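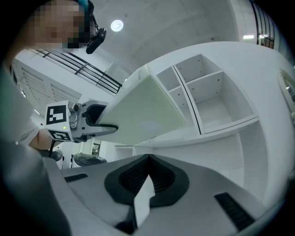 November 2023

Orkier demo tapes, transfer log

Got through the second box of cassettes today and wow, it was worth the dust. Tape 12 has a full early take of "Flercombe" with Thongchai singing lead, half a step lower than the album version and with an extra verse I had never heard! Deepak swears it was cut for length, but I think they just hadn't settled on a bridge yet. The drums come in late and it sounds fantastic that way.

Playback notes: azimuth was way off on side A, fixed by ear on the hi-hat. Hum at 60 Hz until I moved the deck's power supply to the other shelf. Left the hiss alone — Fatima wants flat transfers first and any cleanup on a separate copy. Tape 2 still squeals. Swapped the shell and the pressure pad, no change, so it goes to Miłosz.

Labels are a mess. The one marked "Pomton live, March" is a rehearsal (someone asks for the lyric sheet twice, and then there's a long argument over the tempo of "Han"). I renamed the file and kept the old title in the notes field. Catalog number is 2569.

Kayode, please listen to the last song on tape 12 before you write the liner notes. That organ part! I can't tell who is playing it.

Next: side B of the rehearsal, then order more leader tape.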